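Slide 4 – Produce wall

Good morning. I'm covering the small-store layout Margaux Masson and I tested for Evemar. Start with the crates. Carrots, potatoes and onions each get their own place, and the big striped pumpkins go up on the top shelf.
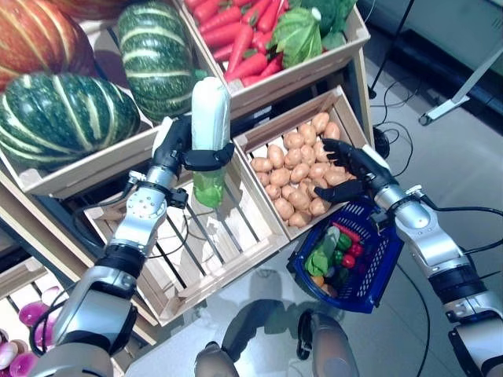 Heavy items sell better at hand height. We logged 1,438 baskets – 61 had a cabbage in them. Pause for questions.

Slide 5 – Cloth

Cloth is the cheap part of the budget. Buy it thin. The light green creases as soon as it's pinched, and the folds show from close up.
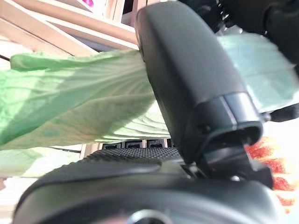 Our order was 100 pieces from Jalis. We chose green to go with the leafy vegetables. A thin cloth wrinkles like this one, so steam it before opening. Hand over to Peiyu Zheng for costs.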